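Suturing practical, handout 3: the curved needle and where your thread goes

Right, sleeves up. Last time we did straight cuts and plain knots, and most of you left with decent knots and terrible thread. So this week is about thread -- and the needle on the end of it, because the two can't be sorted out separately, much as I used to wish they could.

Before you start, get everything out on the tray. You want the Nimine pads (the soft ones, please, leave the firm ones for the second years), one needle and thread per pair, and the Wendel sheet with the arc diagrams on it. If the drawer is empty there are spares in the Steinarsdóttir room, shelf 2. Put the box back when you're done!

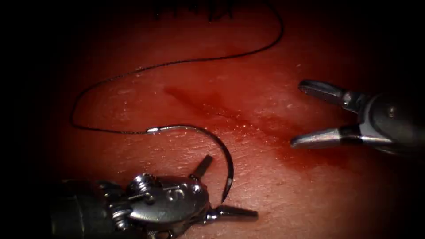 A curved needle wants to travel along its own curve, and nearly every torn edge I see comes from somebody pushing it in a straight line. Go in square to the surface, then turn your wrist and let the arc do the work. Before you pick the needle up at all, look at how it's lying. The one in the picture is resting on the tissue between open jaws, not held by either of them, and its thread goes off left from the swaged end, round in a wide loop and then across the top. I'd follow that whole line with my eyes before closing on anything, and I'd want to know which side of the cut the loop was going to end up on. Do the same on your pad. Every stitch, even the boring ones.

Where to hold it: a bit past halfway back from the point, never on the point itself and never right on the swage, where it bends if you so much as look at it.

For your logbook, do 3 rows on the pad and keep your worst one -- I mean it, I learn far more from those. Write up what went wrong with it in no more than 575 words and upload it to Grirnuvico under the practical tab. Sharps in the yellow tub before you leave your bench, and please count your needles back in with your partner.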